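Home | Course Plan | Handouts | Glossary | Contact

Handout 5: Plugs, Ports and Cables
Course: Care of Small Electrical Devices, evening group
Prepared by Akihiko Onishi

In the last handout we talked about batteries. Now we go to the part of a small device which is handled the most and gets the least attention, the place where the cable goes in. In the repair corner in Sturkach we wrote down 113 devices that people brought between January and June because "it does not charge." For many of them the battery was healthy. The fault was in the port, in the plug, or in the first few centimeters of cable behind the plug.

Please bring to the next lesson one cable from home which you do not trust any more. It can be of any type.

1. Words we use

Plug: the end of the cable that goes into the device.
Port: the opening in the device. In older manuals it is called a jack or a socket.
Barrel plug: a round plug with a metal outside and a hole in the middle. The size is given by two numbers, the outer diameter and the inner diameter. Both must fit.
Strain relief: the soft part where the cable leaves the plug. It makes the bend less sharp.
Slack: the extra length of cable, so that it does not pull.

2. How to connect

Hold the device in one hand and the plug in the other. If the device is lying free on the table, it moves away when you push, and the plug goes in with an angle. Take the plug by its body, never by the cable. Bring the tip to the opening and stop for a moment. Look if the plug and the port are on the same line. Then push straight, with a small force, until you feel the end.

A round plug may be turned while you push, but only a little. A flat plug may not be turned at all.

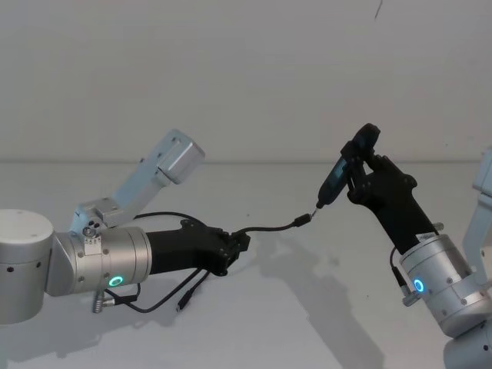
How much force is needed to put in a plug?

Very little, as much as you use to press a doorbell. If the plug stops before the end, take it out and look into the port with a lamp. Most often there is dust from a pocket, and sometimes it is simply the wrong size of plug.

3. The cable between two hands

Leave some slack before you begin. A cable that is already tight will pull the plug to one side, and the contact spring inside the port is bent each time a bit more. A soft curve is good. A sharp corner directly behind the plug is bad, and with the years the copper breaks there first.

When you disconnect, do the same in the other direction. Straight out, by the body of the plug.

4. How long does a port live?

The port in our practice device, the Amano, is rated for 3,000 insertions. With one connection per day this is more than eight years. With 5 per day it is less than two years. The rating is for straight insertion. My colleague Reinhold Böttcher keeps a box of bad ports in the Nastdale workshop and he will bring it, so you can see with a magnifier how the spring looks after side loading.

5. Practice

Work in pairs. Each pair gets one Amano, one barrel plug cable and one Trunora tester.

a) Connect and disconnect 100 times, straight, changing person after each 50. Write the reading of the tester at the start and at the end.
b) With the cable connected, move it gently left and right. Does the reading jump? Write at which side.
c) Disconnect, clean the port with the dry brush, and measure again.

Do not use a metal needle for cleaning, also not when the power is off. The coating of the contact is very thin.

The sheets are collected at 8:30 p.m. Please write both names on them, and the number which is on the tester.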